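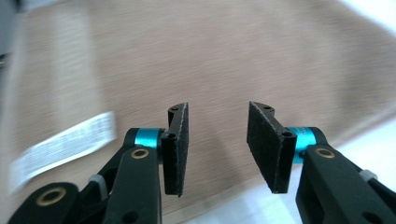
Papieretikett von heller Holztischplatte lösen, ohne dass ein Fleck bleibt

kantholz_ute
11. Feb. 2023

Hallo zusammen,

ich habe einen gebrauchten Tisch von Indetti übernommen, helle Platte, ziemlich feine Maserung. Auf der Platte klebt ein weißes Papieretikett mit kleiner Schrift. Eine Ecke habe ich mit dem Fingernagel angehoben, da reißt sofort die oberste Papierschicht ab und der Kleber bleibt auf dem Holz.

Die Vorbesitzerin wusste nicht mehr, ob die Platte geölt oder lackiert ist. Auf der Rechnung steht nur die Artikelnummer 3608 und nichts zur Oberfläche. Im Laden in Horon habe ich angerufen, dort konnte man mit der Nummer nichts mehr anfangen.

Im Schrank habe ich Waschbenzin, Speiseöl, Spiritus und einen Föhn. Womit fange ich an? Der Tisch soll im April in die Küche und wird dann jeden Tag benutzt. Einen hellen Rand genau in der Mitte der Arbeitsfläche möchte ich ungern haben.

Danke schon mal.

leimtopf77

Zuerst herausfinden, was auf dem Holz drauf ist. Einen Tropfen Wasser auf die Unterseite oder an eine unauffällige Stelle der Kante geben und 20 Minuten warten. Steht der Tropfen noch und ist das Holz darunter unverändert, ist die Platte wahrscheinlich lackiert oder gut gewachst. Wird es dunkel, ist sie geölt oder roh. Die Unterseite ist bei manchen Tischen gar nicht behandelt, deshalb lieber die Kante nehmen.

Dann der Föhn, mittlere Stufe, eine Handbreit Abstand, immer in Bewegung bleiben. Nach einer halben Minute eine Ecke anheben und das Etikett ganz flach zurückziehen, also fast parallel zur Platte. Wenn es hakt, wieder wärmen. Zum Nachhelfen eine alte Plastikkarte, kein Messer und keinen Ceranfeldschaber.

Kleberreste mit Waschbenzin auf einem weißen Lappen abnehmen. Den Lappen befeuchten, nicht die Platte. Fenster auf, Föhn vorher ausstecken und weglegen, keine offene Flamme im Raum. Vorher ebenfalls an der Kante testen. Spiritus würde ich weglassen, der löst manche Lacke an, vor allem Schellack.

Wenn die Platte geölt ist, danach die Stelle mit dem Strich der Maserung leicht anschleifen und nachölen. Ich nehme Hartöl von Wanora, farblos, dünn auftragen und den Überschuss nach einer Viertelstunde abwischen. Ölgetränkte Lappen draußen ausgebreitet trocknen lassen, die können sich selbst entzünden.

regalbrett

Speiseöl drauf, über Nacht einwirken lassen, fertig. Habe ich bei meinem Schneidebrett auch so gemacht.

leimtopf77

Beim Schneidebrett mag das gehen. Auf einer geölten oder rohen Tischplatte gibt das einen dunklen Fleck, den man schlecht wieder herausbekommt.

kellertreppe

Noch etwas zum hellen Rand: Wenn das Etikett lange drauf war, kann das Holz darunter einen anderen Ton haben, weil es kein Licht bekommen hat. Das ist kein Kleber und geht mit keinem Mittel weg. Bei mir war es nach ein paar Monaten am Fenster kaum noch zu sehen. Ich würde nach dem Ablösen erst einmal abwarten und nicht gleich die ganze Platte abschleifen, bei Furnier ist man sehr schnell durch.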